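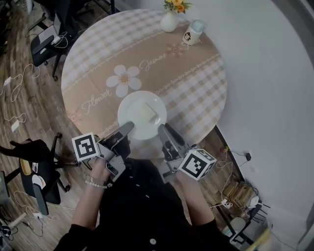 Jisari hand-held grippers, pair, with marker cubes
Reviewed 8th March

We bought two pairs of these in August for recording table-top tasks: setting out plates, moving food, clearing up. The budget was fixed before we started, so price decided a lot. A pair costs $2,000 from Clallport, with the marker cubes included. The Pesonen set we looked at first was nicer to hold but sold the cubes separately, and the quote came out well over what we had.

The fingers are long enough to reach a plate without your hands getting in the way. Soft food takes practice. A square of cake will hold together if you go in low from both sides, and it will crumble if you squeeze from the top. The green light is small but easy to see while you work.

Weight is my main complaint. After 8 minutes my wrists want a break, and people with small hands notice it sooner. Plan your sessions around that – we book 4 hours for what used to be a morning's list and don't always finish.

Budget for the extras too. We spent more than expected on power strips, longer cables and spare adapters, and cable ties should have been on the first order. Delivery from the Skamton warehouse was on time, but one cube arrived scratched and the replacement took 2 weeks.

I would buy them again at this price. For a larger team I'd ask for a loan pair first and let everyone try it for a full session before signing anything.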